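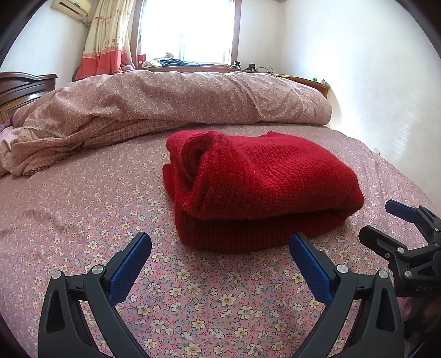 Household Textiles, Week 9
Knitwear: folding and storage

Handout for the Kekham evening group. Notes by Otakar Paulík.

Most advice on folding sweaters comes from people who sell shelves, so read it with some care. The usual claims are taken in order.

Claim 1. "Knits must never be hung." Never is too strong. A heavy sweater on a thin hanger will stretch at the shoulders, given enough weeks. A light cardigan on a wide hanger may be fine for years. Weight matters more than the rule does.

Claim 2. "A proper fold prevents creases." Doubtful. Thick, textured knits hardly hold a crease in the first place, and what people call a crease is often a flattened patch where something heavy sat on top. In April we left two sweaters in the Trelbridge cupboard under a stack of blankets, one folded with great care and one badly. Aatos Oksanen could not tell them apart afterward, and neither could I. Two sweaters prove very little — but the books offer less.

Claim 3. "Rolling saves space." For T-shirts, perhaps. A bulky knit springs open again, and the roll takes up whatever room you give it. Measure the drawer before you believe it.

Claim 4. "Fold on a hard, flat table." A made bed does the job. Smooth the sheet first if it bothers you. The surface gives a little, so the bundle will sag and the edges won't be square. I have yet to hear what harm this does to wool.

The basic fold
Lay the sweater face down. Bring in both sleeves, then the sides. Turn up the hem and fold once more toward the neck. Stop there. A third fold makes a thick lump that topples off the pile.

Reading: Meng, chapter 8. Her section on cedar blocks gives no source for any of its figures.

For next week: bring one knitted item and one piece of storage advice you have doubts about, with the place you found it.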